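Trendel to Stream First Episode of "Plendton" Free Ahead of January Premiere

22/09/2019
By the Trendel Press Office

DRELSTEAD: Trendel will make the first episode of its new drama series "Plendton" free to watch on its website and apps, the company announced. No subscription or sign-up is needed. The episode will stay up for 16 days.

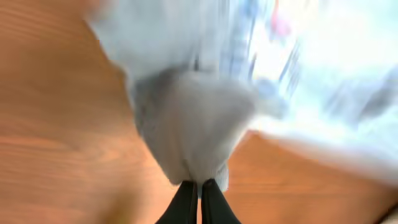

Gray-white cloth held over a wooden surface.

"Plendton" follows a family that runs a ferry company in a small river town and the court case that splits it. The first season has six episodes and was produced by Rajput Pictures. Filming took place in and near Drelstead, with 612 local residents hired as extras.

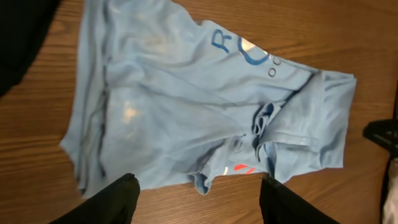
Reading time: 1 min

The free episode is the full broadcast version, with captions in English and Spanish. The remaining episodes will be released weekly to subscribers starting in January. Current subscribers can add the series to their watch list now.

A public screening of the first two episodes will be held at the Drelstead Civic Theater, which seats 978. Tickets are free and can be reserved through the theater box office, with a limit of two per household.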